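Skornum Tabletops: Surface Gallery
Plisthorpe workroom, July

Text by Panagiotis Alexiou

The Skornum top is the pale one in the Plisthorpe workroom. It has a light wood-grain surface with a slight gloss, and it replaced a dark top that showed every crumb and scratch. This page covers the surface only. Legs, brackets and edge trim are on the Nikolaidis page.

Grain
The lines run mostly lengthwise as you stand at the working side, with long wavy bands and a few oval swirls. The contrast is low. From the doorway the top looks like one flat color, and the swirls only become clear from close up. When two tops are set end to end, turn them so the bands run the same way. The swirls will not line up at the joint, and there is no point in trying to match them.

Color
Beige to cream, with a faint pinkish tan in the lines. Under the old warm bulbs it looked more yellow. Color samples should be compared on the table itself, under the lights that will be used there, with the blinds down.

Sheen
Overhead light leaves a soft white patch on the finish, and the grain is hard to read inside it. The patch moves with the viewer. To check for scratches, crouch until the reflection lies across the area in question, then walk slowly along the side. Fine marks show at the border of the bright patch before they show anywhere else.

Cleaning
Damp cloth, then a dry one, both along the grain. Flasturero cleaner is kept on the shelf for ink and tape residue: leave it on for 60 seconds, wipe, then rinse with plain water 2 times. Do not use scouring pads. A dull spot left by a pad cannot be polished out with anything we stock.

Wear
The middle of the top gets the most use and should be checked first. Log any mark longer than 3 mm on the sheet inside the cupboard door, with its distance from the nearest corner. Sliding a tool across the top counts as use, so lift it where possible. Small light scuffs often wipe off and should be cleaned before they are logged.
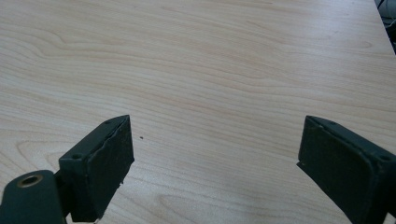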